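Kitchen bits and pieces, Plillavico share house

Last updated 28 Jan 2024

Most of the things on this page came out of the back cupboard when we sorted the kitchen in July. Syafiqah Goh made the list and Archie Dalgleish did the lifting. Whatever had no shelf of its own went onto the table until we agreed on where it should live.

A cup for the tall things was Archie's idea. The cutlery drawer is shallow, and anything with a long handle used to jam it shut. We lost a good whisk that way. 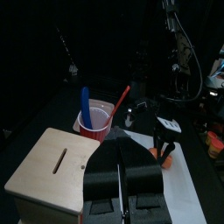 The drawer now holds only knives, forks and everyday spoons. Syafiqah lined it with cork offcuts and put in six dividers, which we trimmed to fit with a bread knife. It opens properly again.

Boxes with lids are kept on the lower shelf, smaller ones at the front. Anything without a lid went to Gregor Cowie for his shed. He took up to nine and has asked for more.

Still to sort: the baking tins, the spare jars and the colour-coded chopping boards, which are down to two. If you left a blue enamel pie dish here after the street lunch, it is on top of the fridge. Please ring Syafiqah before you come to collect it.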